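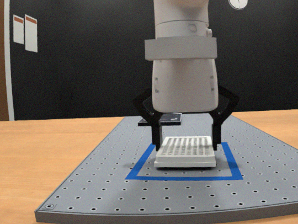 Orner College Alumni & Friends Board > Campus News > Varma Hall naming

Posted in April by mesa_chanida

So the email went out this morning, the old Business Annex is going to be Varma Hall. Ribbon thing at 3 on the front steps, reception after. Anyone going? I graduated out of that building and I have mixed feelings. Happy for the Varma family, Nandini Varma was two years ahead of me and worked harder than anybody in the accounting program. But the Annex was the Annex. Also they spelled "commemorate" with one m in the email.

– Chanida Meesuk

reddy_n
Going. Driving over from Clostby with my wife and whichever kid will get in the car. Is parking still behind the chapel or did they take that for the new dorm

mesa_chanida
Dorm took half of it. Use the gravel lot by the tennis courts, the gate's open for events.

poduval_a
I'll say what a few people are saying on the phone to each other. Why a name at all. The college told us two years ago there'd be a naming policy and that alumni would get to see it first. I never saw one. Did any of you? I like Nandini. I'm not talking about Nandini. I'm asking who decided and when.

hillside59
Class of 59 here so take it for what it's worth. They named the dining hall without asking us too and we all ate there anyway

poduval_a
With respect that was a different time and a different president.

hillside59
Same gravy

marilou_s
I work in the advancement office so let me get in here before it goes sideways. There IS a policy. Trustees passed it last fall, it went on the web page under Giving, then under Documents, and yes I know that's a terrible spot for it. It says gifts over a certain level can carry a name for the life of the building, and the honors kind (no gift) need a faculty letter. Varma is the first kind. I can't post the amount, the family asked us not to.
– Marilou Sarmiento

poduval_a
Thank you for answering under your own name, I mean that. But "it was on the web page" isn't the same as telling people. I get four mailings a year asking for money and not one line about this.

marilou_s
Fair. I'll pass that on. I wrote two of those mailings so I'm partly passing it on to myself.

tobaccorow
does the scholarship come with it or is that separate. my niece is a junior in high school and her counselor said something about Varma money for business majors

marilou_s
Separate fund but same family. 9 awards a year to start, full tuition, for kids from the five counties. Application opens in the fall. She needs a letter from a teacher and one from somebody she's worked for, babysitting counts, farm work counts.

tobaccorow
ok thats great. she bags groceries

reddy_n
That part I have no complaint about and I don't see how anybody could. I came here on a work grant, mopped the Annex at night, second floor and stairwell. Would've killed for one of those.

poduval_a
Nobody's complaining about scholarships Narayanan.

reddy_n
You kind of are though Annapurna. Family gives the money, family gets the name, kids get school. It's been like that at every college since there were colleges. What would you do, send it back?

poduval_a
No. I'd have had an open meeting with coffee and let people grumble for an hour, then named it. Most would have voted yes. I would have voted yes! My dad taught in that building eleven years and he heard about it from the email same as me.

reddy_n
OK that I didn't know. Sorry. He had me for Business Law, gave me a C and I deserved less.

poduval_a
He remembers you. He says the C was a gift.

quiltmaker_j
Can somebody tell me what happens to the brass plaque in the entry, the one with the first commerce class on it. My grandmother is on there, third from the left in the bottom row of names. I'd be sick if it went in a dumpster

marilou_s
It's staying. Cleaned and moved to the inside wall next to room 3, there's a glass case going up there too. If you have anything of hers from school (report cards, a program, whatever) the library would love to scan it and give it back.

quiltmaker_j
I have her typing certificate!! Will dig it out

mesa_chanida
Ok that settled me down some. I was afraid the plaque was gone.

dunn_creek
Am I the only one who thinks the money should of gone to the roof of the gym. Water comes in over the visitors bleachers every time it rains, has since my freshman year. You can name the bucket after me

hillside59
Seconded

marilou_s
Donors pick what they give to. If somebody wants to give us a gym roof my number is on the website and I will answer it at night.

clinoro_ken
Different question, my company (Clinoro, we do payroll for small shops) was asked to put a table at the reception. Is it a dress up thing or what. Letter said "business attire" but the last one I went to half the guys were in overalls

mesa_chanida
Wear a clean shirt. You'll be fine.

reddy_n
Tie in the pocket. Look around when you get there, decide then.

– – –

mesa_chanida
Back from it. Went fine, a little long. President talked, then the trustee chair, then the other trustee who wasn't on the program. Nandini kept hers short – talked about her mother packing her lunch for the bus and about Dr. Poduval staying late to go over the depreciation chapter with her. He was in the second row. She asked him to stand up and he did, and got the loudest clapping of the day by a mile.

poduval_a
I was next to him. I'll admit I did not expect that. Still want the meeting. But it was a nice thing for her to do and he has told it to everyone on our road by now.

marilou_s
Meeting's on the list for the June board agenda. I asked. Not promising it stays on there.

poduval_a
I'll be calling.

marilou_s
I know you will

reddy_n
Ham biscuits ran out before I got to the table, for the record. Somebody's kid had six of them. May have been my kid

tobaccorow
niece wants to know if the grocery store manager can do the letter if hes also her uncle

marilou_s
Better if it's the assistant manager.

Views: 1402
Shares: 9
Contact the board admins | Copyright Orner Alumni & Friends | Back to top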